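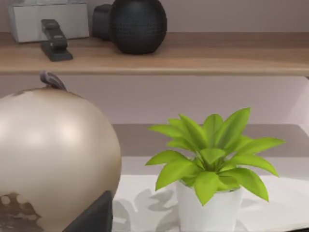 Soteo Support
Ticket: Wrist view loses the target during simulated collection, policy will not train past plateau
Product: Mollusden simulation recorder
Opened by: Kidus Weldu
Assigned to: Keisha Lindqvist
Opened: 23 February 2022
Status: Resolved

Kidus Weldu
We are collecting teleoperated episodes in the shelf and table layout for a pick and place policy. Target is 1000 episodes. We stopped at 122 when the first training check came back poor. Validation loss flattens early, and in rollout the arm hovers over the tabletop and does not commit to a grasp. The same training config worked on the set we recorded in January.

Scene loads without errors. Shelf, plant, sphere and vase all render. Physics step and control rate are unchanged from January. Action values in the episode files look normal when plotted. I have not checked the images beyond the first few frames of each episode.

Keisha Lindqvist
Please send:
- recorder log for one full episode
- the camera section of the scene config, both January and current
- one episode file, uncompressed
- wrist frames exported from the middle of an episode, before the gripper closes

Also confirm whether operators drive from the wrist view or from the scene view.

Kidus Weldu
Uploaded. Operators drive from the scene view on the monitor. The wrist view is recorded but is not on screen during collection.
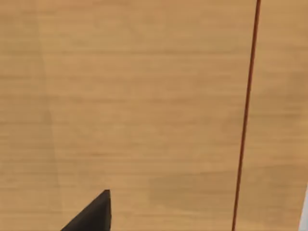
The exported frames are at full recorder resolution. No crop or resize has been applied on our side.

Keisha Lindqvist
Received. Findings so far:

1. Only the tip of one finger is in view, at the bottom edge. The space between the fingers is not visible, so the policy has no view of what it is supposed to close on.
2. Most of the image is wood grain. There is very little in it to localize against.
3. There is a thin dark red line running top to bottom on the right. I can't tell from the image whether it is scene geometry or a debug overlay. If it is an overlay it must not be in training data.

Comparing the configs, the wrist camera pitch differs by 8 degrees, and the current file has no entry for overlay rendering. January had it set to off.

Please check who last edited the camera block, and toggle the overlay setting to see if the line goes away.

Kidus Weldu
The camera block came in with the Tetov gripper model when we swapped it. The import script overwrote our mount values with the ones in the package. The overlay entry was dropped in the same merge.

With overlays set to off the line is gone. It is the guide drawn by the Moges teleop plugin. It shows up in every camera when the entry is missing.

Restored the January pitch. Both fingertips and the gap between them are now in view at the pre-grasp pose. Re-rendered 2 of the old episodes from saved joint states with the corrected camera and they replay cleanly.

Can we re-render all of them, or do we have to collect again?

Keisha Lindqvist
Re-rendering is fine for episodes that have full joint and object state saved. Steps:

Set overlays to off explicitly in the scene config.
Lock the camera block so that an import cannot replace it.
Run replay with state playback, physics disabled.
Compare the final object pose in each replay with the pose in the original file. Discard any episode that does not match.
Write to a new dataset folder. Do not mix with the old images.

For the remaining episodes, put the wrist view on the operator's monitor next to the scene view. A bad mount is obvious to the person driving within the first episode.

Kidus Weldu
Replay finished. Final poses match in all but 8 episodes. Those were recorded before we turned on object state logging, so they are discarded. The monitor layout now has both views.

Retrained on the re-rendered set. Validation loss goes below the old plateau and the arm closes on the target in rollout. The grasp is still off center on some attempts, which I expect at this data size. Collection has resumed.

Keisha Lindqvist
Filed a separate request for the recorder to refuse to start if the overlay entry is missing, and for the importer to warn before it replaces a camera block. Closing this ticket. Reopen it if the line comes back in any view.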